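Cubes

Twenty past seven and Ludger Wiegand still had his coat on. Tea going cold on the sill. Bus at two minutes to eight, the last one that stopped at Nolte, and the blocks not sorted.

He'd promised Arel a village. Promised it in April, on the phone, with the line crackling. A village on a hill with a sea in front of it, grandad, and you have to be able to see the sun. Right you are, he'd said. As if he knew anything about villages.

The mat was easy. Blue hills, a yellow sun on the left, the water coming up in waves. He'd spread it out and stood there far too long, looking at it the way you look out of a train. Then the cubes. Plain wood, no paint, edges sharp enough to feel with a thumb. He'd meant to sand them. Hadn't.

One up by the dark mountains, that was the chapel. One half on the sun, tilted, well, let it tilt. Two side by side for the baker and the baker's sister, who in Arel's version did not speak but would not live apart either. One down by the water on its own.

Who lives there, he'd asked.

You do, said Arel.

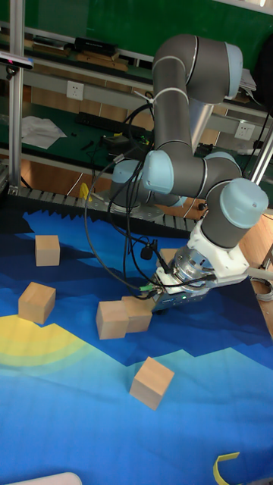
He thought about that one for most of a week. Down by the water on his own. It wasn't meant unkindly, she was six, she gave people houses the way other children gave them stickers. But he kept going back to it. Wanted to slide it up a bit, nearer the baker. Put his hand out once and took it away agian.

Not his village.

The clock. Half past. Where was the bag? The canvas one, with the strap Katora had mended before she moved out to the coast, green thread on brown because that was what she had in the tin. Under the stairs. No. Behind the door. No. On his own shoulder, for God's sake, it had been there since six.

Right. Pack. But if he packed it the village was gone, and would he remember? Chapel, mountains. Baker, sister. The tilted one, was that the school or the doctor? She'd know. She'd know straight off and she'd look at him.

He found a pencil. Back of the gas bill, £5.90 owing, fine, they could wait. Drew the hills as a wiggle. Drew the sun. Squares for houses, and a letter in each, and for the doctor-or-school a question mark. His own he left till last. Drew it by the water. Wrote L. Looked at it.

Then drew a line from it, uphill, all the way to the baker's. A path. Nothing wrong with a path. Any village would have one.

Twenty to. The mat rolled badly, then rolled well. Cubes in a sock, a clean one, knotted. They knocked together like teeth. Keys, hat, gas bill folded in four, light off, light on again, tea down the sink, light off.

He ran. He had not run since Isness, since the ferry, and he'd missed that. The sock banged on his hip all down the lane and the wind was coming straight off the fields and he had his hand flat over his pocket, over the paper, holding it shut.

Headlights at the corner. Too early, surely? He lifted his arm anyway.

"Nolte," he said, when he had the breath. "Single. No, retrun. Return, sorry."

The driver waited while he hunted for change. He sat at the front with the bag on his knees and before they'd passed the church he had the bill out again, and the pencil, and was putting in a bench halfway up.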